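My first coin trick in front of people

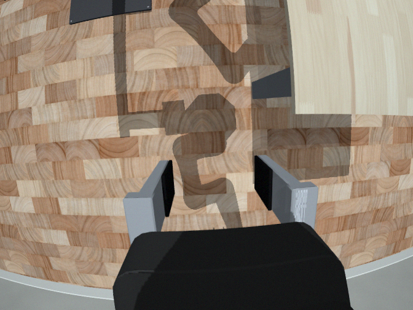
Two grey fingers, nothing between them.

Since November I practise coin magic every evening, mostly the simple vanish from the Gakwood booklet. It cost me 90 rand and has 61 tricks, of which I can do 5. My teacher Naledi Steyn says that I look too much at the wrong hand, and she is right.

Last week I performed at the Fikley library. My coin fell on the floor during the second trick, but a small boy thought it was part of the show and clapped. I was very glad of him.

Next I want to learn the one with the borrowed ring. Sizwe has promised to lend me his.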